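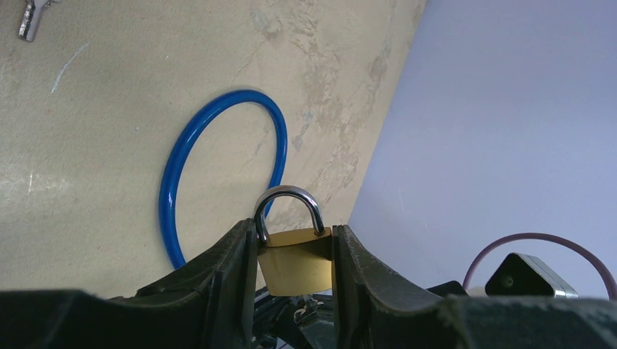

Living alongside the arm: workshop tips from the Purnside bench

We've had the robot arm at Purnside for 19 weeks now, and people from the Mullar and Surnham workshops keep ringing up to ask how we get on with it. I'm always happy to chat, but the kettle goes cold, so I've put down what we've learned. Our work is padlocks and small hardware: sorting, checking, pairing with keys and boxing up. The arm does the picking up and putting down, and the rest of us do a good deal more looking and thinking than we used to.

Tidying before you start

The arm is far fussier than we are about where things have been left. When I sorted by hand I could have a mug, three rags and yesterday's post on the bench and still find the lock I wanted. Clear it all off before the first run, and give the top a wipe with a barely damp cloth. Old marks and worn patches in the surface don't matter much, but grit does.

Put locks down with a bit of space between them, a good hand's width if you can spare it. Shackles love to hook themselves into rings and into each other, and you'll want to untangle those yourself.

Brass and fingers

Brass marks easily, so look after the gripper fingers. We wipe ours at morning break with a dry lint-free cloth and again before we go home. Please don't use oil! Somebody tried a drop of it in our second week and we spent a very slippery afternoon picking locks up off the floor.

Every 300 locks, take one out of the finished box and hold it up to the window. If there are fresh lines down the sides, where the fingers press, turn the grip down a notch and try again. Fingerprints from us humans come off with a soft duster and a little patience.

Keys

Keys are still a job for people, at least at our place. A flat key lying on a flat bench is a nuisance for anybody to pick up, and we found it quicker to hang each pair on a hook at elbow height and add them at the end. It's a pleasant sitting-down job, and there's some competition for it on a Monday.

Looking after yourselves

On a good day we box 600, and in the old days that would have meant sore thumbs all round. My wrists are much better. My eyes do get tired, though, and so does my neck, from watching. We swap places every hour, and I'd say don't let anyone skip their turn just because they're comfortable. Move your stool as well – the right height for handling locks is too low for checking them.

Keep sleeves buttoned and lanyards tucked in. Press stop before you reach across, even for a second, and even if you're certain it has finished.

I'll admit I missed the chatter at first. With everyone round one bench you heard all the news, and now we're spread out a bit. We've moved our tea break to half past ten so that all 5 of us can sit down together, and the arm goes on pause until we've finished our biscuits.

Cloths that do the job

The yellow Moon dusters from the market are fine for brass. Wash them without softener, which leaves a film, and keep a separate pile for the floor.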